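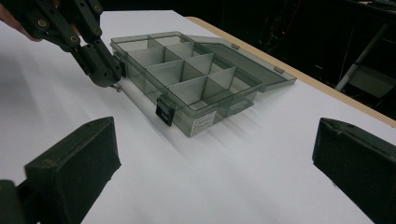 I have lived in three countries, and in each one I was told the same thing by kind people: you own too much, buy some boxes. So I bought boxes. I think now that this advice is wrong, or at least it comes too early.

A box with compartments asks you a question that you are perhaps not ready to answer. What belongs with what? In my first flat in Ikham I had a drawer where buttons, keys, stamps and foreign coins lived together. I was ashamed of it. I put everything into small divisions, and after that I could not find the stamps any more. In the drawer I had known them by their neighbours.

The shops have understood our shame very well. At Flolano, the big household shop near my present home, one whole wall is for storage. I spent 40 there one afternoon and came home feeling like a better person — the feeling stayed until dinner. The old things were still on the floor, and now the boxes were on the floor too.

My grandmother kept her sewing things in a biscuit tin for 40 years. It had no divisions. She put her hand in and took out the right thread while she was talking to us. I do not say that everybody must live so. A person who repairs watches needs separate places for small parts, and I would not like a pharmacist with a biscuit tin.

But for the rest of us I would suggest to wait. Live with the full drawer for one winter. See what you really take from it, and give away what you did not touch by the end of November. If something still has no place after that, buy one box, and a small one.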